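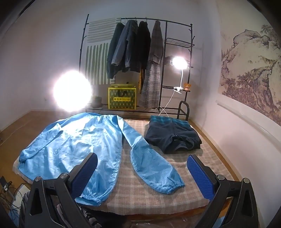 Coat sort-out, round one. Blue one and navy one on the bed, the rest waiting their turn on the rack.

Right, it's December and I have finally run out of excuses, so this evening I'm doing the coats. All of them. Thread for anyone else who is putting off the same job and wants company 🧥

First up is the shiny light blue jacket. I love this jacket. I have worn it maybe twice since spring and both times I got told I looked like a very cheerful bin bag, and I don't care, it's staying. Elasticated cuffs are the best thing ever invented for a cold bus stop.

I lay everything out flat before I fold it, sleeves and all, because otherwise I get one arm stuck inside and end up with a lump in the middle. Learnt that one from my aunt, who could fold a tent into a handbag.

Navy one next to it is already folded. Zip facing up, so you can see the teal plaid lining peeping out at the top. Such a nice lining for something you never see when it's on! I'd wear it inside out if I had the nerve.

Still hanging: another navy one, the faded denim, the black coat and the long checked one. The long checked one is the problem. It's gorgeous and it takes up half the rail and it comes down nearly to the bottom shelf, so nothing tall can go under it. Any ideas, please shout.

Someone asked about the rack. It's a black metal one with a curved top and hooks on the posts, and I got it from Prula when I moved in. Took me two goes to put together (top rail on backwards the first time, naturally) but it's been solid.

And yes, that's a desk lamp clipped to a clothes rack 😂 The ceiling light in here is hopeless and I can't tell navy from black under it. I went to work in odd socks for most of November.

The bear lives on the little shelf by the lamp. He supervises. No further questions about the bear.

OK, 200 minutes of "quick sort-out" later and I've got as far as pockets. Please check your pockets. So far: tissues, a Skalel loyalty card, 4 hair grips and a conker.

@ Eglė Rozīte says roll the shiny ones and keep the wool ones on hangers. She's normally right about this stuff so I'm giving it a go with the blue one. It's fighting back. It keeps slowly unrolling while I'm typing.

Decision so far: blue stays, navy with the plaid lining stays, denim goes away till it warms up. Black coat is on a warning. If I haven't worn it by the end of January it's going to the charity shop next to Dumlao.

Stopping for toast. Shoes tomorrow, if anyone can bear it. There are boots under this bed I haven't seen since last winter.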